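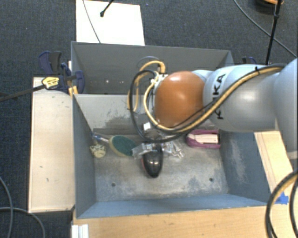 Filed under: Minutes & Notices

KITLOW PUBLIC LIBRARY BOARD
Minutes of the Regular Meeting, August

The meeting was called to order at 6:32 p.m. in the Urberg Room, Wendy Catterall presiding. A quorum was present.

1. Approval of minutes
The minutes of the July meeting were approved with one correction. Under item 4, "Bepari Street entrance" should read "Bepari Street parking lot."

2. Public comment
A resident of Dreline asked whether the bookmobile stop at the grade school would continue through the winter. The chair replied that the stop is on the schedule through the end of the school year. A second resident objected to the new limit on holds and left a written statement, which is attached to the file copy.

3. Director's report
Summer reading enrollment closed at 486, of whom 238 completed the program. Circulation of children's materials for the month was 1,965 items. The director reported that the replacement book drop has been delivered and will be installed after the concrete pad has been poured. The east restroom remains closed pending a part.

4. Finance
The monthly statement was accepted as presented. The board approved payment of $114 to reimburse staff for craft supplies. Members asked that postage be shown on its own line beginning next month.

5. Old business
Meeting room policy. The board resumed discussion of the revised draft. It was moved and seconded to strike the second paragraph of Section 3, concerning food service, and to adopt the remainder. Motion carried, one opposed. The director will post the revised policy at both service desks.

Roof. The contractor's second quote has not been received. Item tabled.

6. New business
The board discussed Sunday hours at the Dreline branch. Members requested door counts and a staffing estimate before any vote. The chair asked that both be sent out with the next agenda packet.

It was moved and seconded to declare the old microfilm cabinets surplus. Motion carried.

7. Adjournment
There being no further business, the meeting adjourned at 7:48 p.m.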